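Help us write the robot house rules (and get paid for it!)

Hi, I'm Pacita Buenaventura, and I look after safe practice for the robot cells at Radex. I'm looking for people who'll sit down with me and pull apart our working rules for arms and grippers. I mean really pull them apart. The current booklet grew one page at a time, usually the morning after something jammed, and it shows!

What you'd be doing: two sessions at our Tolentino site, in room 1015. In the first you read the draft and scribble all over it. In the second you stand next to a cell with one of our operators and try to follow your own version, step by step, while I take notes and keep my mouth shut (I'm told this is hard for me). We'll cover who may enter the cell and when, lockout before you touch a gripper, speed limits during teaching, checking sleeves and covers for wear, and what gets written in the log at handover.

Who I want: people who run, clean, load or fix automated equipment. You don't need an engineering degree. If you've ever read a safety sheet and thought "well, that's not how it goes on a night shift," you're my person. A couple of newcomers would be great too, so please don't be shy. You do need to be 18 or over and okay with standing for an hour, and closed shoes are a must.

Pay is the normal Radex day rate plus lunch, and we cover your bus or parking. Your comments go into the draft without your name unless you tell me you'd like to be listed.

To sign up, call the front desk and ask for extension 1582, or leave a note for me at the gate. Tell me what machines you work with and which days are bad for you. I need to hear from you by Monday, June 14, 2021. We ran a smaller round in April, and if you came to that one you're welcome back.
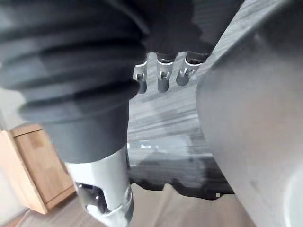
Consolacion Dela Peña: I came in April and most of my lockout notes made it into the draft. Could the handover log get a full session this time? We ran out of time before we got to it.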